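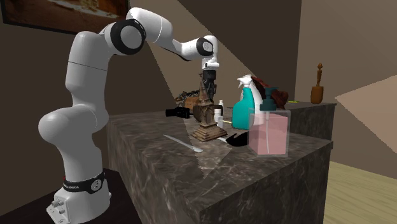 Franka arm over the countertop

So you Googled yourself and an old forum post came up. Been there! Mine was a rant I wrote on Bokine at nineteen, and it took me one evening to deal with.

Start by searching your name in quotes, in a private window, and save every link you'd like gone. Then log in to each old account and delete the posts before you close it - closing first often leaves them up with no way back in.
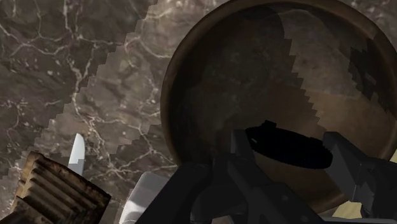
Search results can lag behind a deleted page, so ask the search engine to refresh the outdated link. Old profiles branch off into copies, a bit like the thin pale veins running all through that brown marble, so search your old usernames too. I found 67 leftovers that way.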